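September, bench notes, afternoon

Picked up the question of the foam blocks again. Ekley still lists them as the default set for the sorting and tidying work and I am still not convinced. The Laltby sheet says soft blocks are "easier to handle and quieter", and fine, quieter I'll give them. Easier is another matter. They squash, they creep, and after a few weeks at the bottom of the tub the corners no longer agree with each other.

Put the 400 g test plate on a block from the old tub and left it for 8 minutes. Then did the same with one from the new Stadilow bag. Old one kept a dent I could feel with a thumb. New one came back, or came back enough that I couldn't tell by eye. That is one block of each, so I would not hang anything on it. Will repeat with the 600 g plate before I say a word at the meeting.

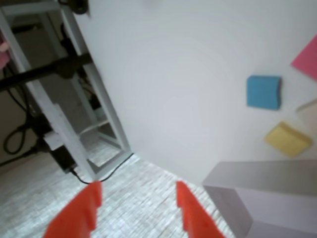 Color is the part I have been grumbling about longest. The Atanasov list asks for "clearly distinct" colors and what we have are mostly pastels. The light blue and the pink I have no quarrel with, those two separate fine against the white wall. The pale yellow is the one I don't trust. With white behind it and light gray speckled floor under it, there is very little to set it off, and I'd bet it gets worse when the overhead lights are on full. Asked for a stronger yellow last time and was told the palette was "agreed". Agreed by whom is not written down anywhere I can find.

Also the business of blocks ending up by the wall. Square ones seem to be happy to stay tipped on a corner if there is something to lean on, so "on the floor" in our log sheet covers flat, leaning and tipped all at once. Useless for comparing anything. Suggest 2 columns, one for where and one for how it sits. I know, more columns.

To do:
repeat dent check, 600 g, old and new
price a darker yellow from Stadilow
find out if the Laltby sheet has any test behind it or if somebody just liked the sound of it
wash old tub, it smells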